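Clirgate Two-Arm Bench Cell
Products / Bench cells / Two-arm

Overview
Specifications
Demonstrations
Ordering

The Clirgate is a bench cell with two small arms on a shared aluminium rail. It is built for handling trials with light goods: tins, packets, jars, cups and other things that come in odd shapes and don't sit in a fixture. Most customers use it to find out whether a job can be done with two grippers before they spend money on a full line.

The cell is supplied with the arms fitted and the cables run. Wall panels are standard in the blue circuit print. Plain panels can be ordered at no extra charge.

Specifications
Product code: 483
Arms: 2, mounted on the front rail
Rail length: 772 mm
Worktop: speckled beige
Delivery: 20 working days from order

See it working

We run demonstrations at our Harnwood workshop. You don't need to book for an open day, but a private visit has to be arranged ahead of time so that a cell is free. Bring your own goods if you can. We keep a shelf of household and grocery items for anyone who comes without, and visitors are welcome to choose from it.

A visit starts with a short talk at the bench, then the arms are run on whatever has been put out. Magnus Baird looks after the bench and will change the layout on request. Visitors may stand at the side panels while the arms are moving. Please keep hands, sleeves and lanyards behind the yellow floor line.

The tin task is the one we are asked for most. A closed tin with rounded corners goes near the middle of the worktop, and both grippers come at it from the rail side. Other items stay on the table during the run – a knife block, a snack packet, a cup – as most real benches are not cleared between jobs.

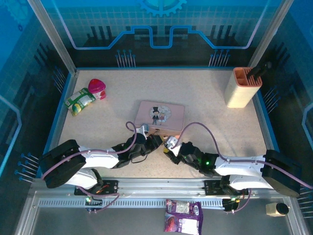 Iara Valdebenito wrote to us after the March open day that she would have liked to see the tin task done with a heavier tin as well. "Ours go out full, and a full tin doesn't slide the way an empty one does. I'd also want to know how long it takes to change the gripper tips. Apart from that it was a useful morning, and the staff let us ask what we liked."

Both points have been taken up. Full tins are now kept on the shelf, and the tip change is shown on request at the end of each session. It is done with the hex key supplied in the kit.

What a visit will not tell you

The workshop bench is level and the lighting is steady. If your site has windows close to the work area, or a floor that shakes when a forklift goes by, tell us when you order and we will talk through the mounting. The rubber-footed stand (sold under the name Flerarano) helps with vibration. It adds to the working height, so check your stools.

We don't quote cycle times from a demonstration. Times depend on the goods and on how the task has been set up, and we would rather run your items for an afternoon and send you the log.

Ordering and visits

Orders and quotes: Benedetta Messina, sales desk
Private visits and open days: Jomar Talavera, Harnwood workshop

Parking is behind the building, off the service lane. The front door is kept locked, so use the bell.

Page updated 19/07/2023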